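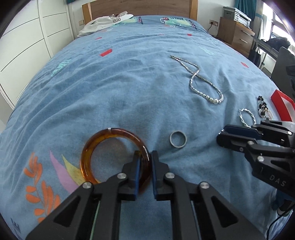

Notebook Tasks Hardware Data log Search

3/13/24
Stillulmont, bedroom tasks, jewellery into box

Third entry on the jewellery task. Same rule as before: everything starts spread out on the bed, the red box is open on the right, and each piece goes into it with the hand-held grippers. Hands never touch the jewellery during a take, only between takes when resetting.

Kept takes to 90 seconds at most. Anything longer was me dithering, and the policy picks up dithering very well, as we saw with the Colombo set.

Notes by piece:

Amber bangle. Easiest thing on the bed. One fingertip inside the ring, one outside, close on the side wall, lift straight up. The pads hold it without much squeeze. Don't take it across the full width, the jaws have to open too far and it skates off. Going in from the right leaves the left gripper free to hold down the sheet.

Beaded necklace. Still poor. If I grip near the clasp the heavy end drags behind and takes the neighbouring pieces along. Gripping at the big beads is better, but then the thin end hangs over the edge of the box and needs a second grasp. I did it both ways and tagged them separately. My feeling is we drop the clasp-end takes before training, but I've left them in for now.

Small rings. Bad on this sheet. The fingertips push a fold up in front of them and the ring rides over it. What works is pressing down slightly with both tips before closing, so the ring stands up between them. It looks clumsy in playback. Leave those takes in, I couldn't find a cleaner way.

Stone bracelet, the bunched one. Grab it anywhere near the middle. It sags at both ends but doesn't catch on anything.

Order of pieces: I started with a fixed order and gave that up. The Geltport arm learned order more than it learned shape, and reached for the place where the bangle usually was. Now I pick whichever piece is clear of the others and scatter by hand between takes. 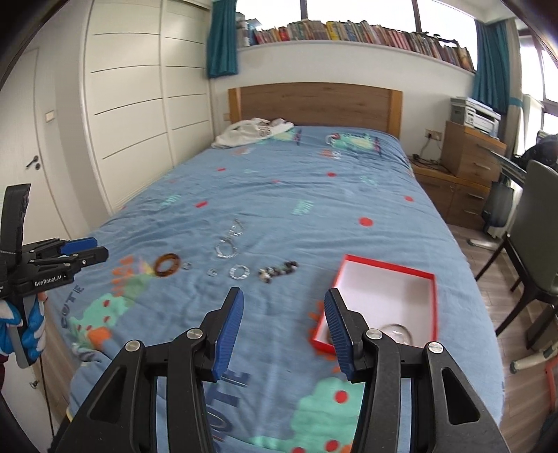 Two-handed takes need more practice on my side. The right gripper wants to do everything and the left one just hovers. I tried giving the left all the pieces on its own side and passing them over, which doubled the drops. Settled on the left steadying the cloth or a strand while the right does the lifting. Where the left has nothing to do it should be parked over the side of the bed and kept still. Several early takes have it wandering about, and they should be marked.

The patterned sheet is a nuisance for the piece detector. The red printed patches get proposed as objects again and again, and so does some of the lettering. I would still keep it on. The plain grey cover at Geltport gave us lovely numbers that fell apart as soon as anyone changed the bedding.

Light: bright window behind the head of the bed, so the silver pieces flare when the camera is low. Raising the approach helps. Didn't touch the curtains, would like a set with them drawn.

Tracking dropped twice, both times when I turned the right gripper towards the plain wall. Restarted and redid the takes. The cable on that side also drags over the bedding if it isn't clipped to the sleeve.

Tally: 138 takes kept. Running total for the task is 2,112 with the older sets included. Alard wants over 200 two-handed ones before they will start a run, and we are short of that.

To do
- redo small rings with the pads swapped for softer ones
- mark wandering left gripper takes
- curtains drawn set
- closing the lid as the last step: leave until April, the box slides on the sheet when pushed
- ask Alard whether they want failed grasps kept or cut out. I have been keeping them if I recovered within the same take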